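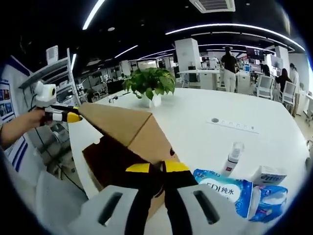
Last edited in September

Went to the open day at Flilivau this afternoon. They build handling tools for packing work, and the invite said visitors could try things for themselves. Notes in order, mostly for my own use.

The demo I spent the longest at was box handling. Two hand-held grippers, one per hand, and a plain brown cardboard box on a white table. The job is to open it, fold the flaps down and close it again without putting your fingers on it.

The project is called Pikero. You do the task by hand with the grippers, the motion gets recorded, and the recordings go into training an arm to do the same task. No arm at this table. The arm demo was in another room and I got to it later.

Cardboard is harder than I expected. One gripper holds the lower front edge and the other works the top flap. If you squeeze too hard on the front edge the box tips toward you. If you don't squeeze enough it slides away when you push on the flap.

The jaw tips are yellow on both tools. I asked if the color matters. The answer was that it makes it easier to check where the tips are when someone reviews a recording.

There's a cable on the left one that runs down off the table. You notice it for the first few tries. After that you keep your elbow out and it stays clear.

My first attempt took long enough that they started talking to the next visitor. My eighth was OK. Best part was the second flap, which you can do in one sweep if the first is already down.

They said they had 333 recordings of this task before today and had thrown out 177 of them. Reasons given: box dropped, a flap torn, or the person stopped halfway to ask a question. I did that last one twice, so add 2.

I asked why not hold the demo in a proper lab. They want recordings from ordinary rooms. This is their normal office, with people at their desks beyond the table and a potted plant on the table. Wet wipes and a spray bottle sit at the right-hand side and they stay there.

Someone asked if the plant gets moved between sessions. Yes, and so does the other stuff. The software is supposed to cope with a table that looks different each time.

Arm demo, 3 pm. It opened a box of the same type on the second try. On the first it pushed the flap inward and stopped. They reset it and ran it again with no fuss, which I appreciated.

The arm is slow. I'd guess a person at a packing bench does several boxes in the time it does one. They didn't claim otherwise.

Stiteo, who make the jaw tips, had a small table by the door with sample parts you could handle. The softer tips grip cardboard well but pick up dust fast. The harder ones slip – I tried both on a flattened box.

Kamath is the name of the next task, folding cloth bags. Not on show yet. They said maybe at the next open day.

If you go, ask for a turn with the grippers early. By 4 pm there was a line, and each turn got cut to one box.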